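Bench Arm (home build)

A bench arm is what most of us at the shared workshop in Torgate call a robot arm you put together yourself and bolt down at home. Mine's called Flakutine, and I'm still far too fond of it! The name covers the whole kit: the arm, a gripper, the controller, and a simulated room where you try your moves before you let the motors loose on your actual crockery.

Most builders start in the simulated room, and I'd say stay there longer than you want to. The Bayram kitchen is the favourite at our place (marble counter, dark cupboards, utensils hanging under a shelf) and there's enough clutter in it to keep you on your toes. I spent 11 evenings on reaches along the back of the counter alone.
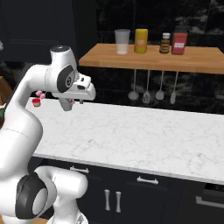
Torgate, June

A white arm with a two-fingered hand is the usual model to load, and the little red cup by the flowers makes a good first target. Come at it from above, slowly. My early paths swung in sideways and I rebuilt that approach four times, muttering the whole way.

The Linasside controller came along later and stores 28 poses, so you can save a decent "park" position and get back to it when things go pear-shaped. Colour-code your cables before you close up the base. I didn't, and I've had mine open twice since. Spare joint caps live in the blue tub under the workshop stairs.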